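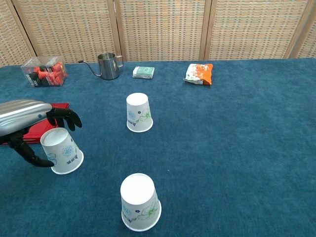 Paper cups on the blue table, one up and two down.

Filed under: Days Out / Open Days & Tours

Mar 13, 2022 – by Lilian Athumani

The flyer for the Starkmont open day promised "a hands-on look at everyday objects, rethought." I have been to enough of these to read that as "there will be a table with cups on it," and there was a table with cups on it.

I paid 3 dollars to park and was given visitor sticker number 414, which fell off before I reached the stairs. The tour was led by Dennis Mosoti, a pleasant man who talks fast and walks faster. We did the front hall, a long corridor of posters and then room 129, where most of us ended up staying.

The cups first, as they got more attention than anything else that day. They are white paper with flowers drawn on them in outline, and a small logo in dark print. I like a printed cup. The flowers on these are nicely done – loose, a bit like something you would doodle during a phone call – and the green and blue hold up well against that cloth. The cloth is a deep blue, slightly fuzzy thing, and I would not want it on any table where people drink. Dennis said it stops things from sliding. Fine, but so does a placemat, and you can wipe a placemat.

His claim was that stacking and sorting cups teaches you a lot about how people clear a table. I asked what it had taught them. He said that was a longer conversation, and we moved on to questions from the children, who wanted to know if they could keep a cup. They could not.

My friend Pendo Biwott was more generous. She liked that the things on show were ordinary ones you might have in a kitchen drawer, and she thought the flowers were the best part of the visit. I agree with her about the flowers.

Coffee was in the hall afterward, in plain brown mugs. It was weak. There were two kinds of cookie and the oat ones went early, so don't stand talking at the posters as I did.

Would I go again? They are planning another open day in November, and Dennis says there will be more to see. I would want a printed schedule and somewhere to sit before I drove out for it.

Recent visits
– Trumport Spring Fair: long lines, good pickles
– Inside the Lema button works
– Two hours at the Iver model railway show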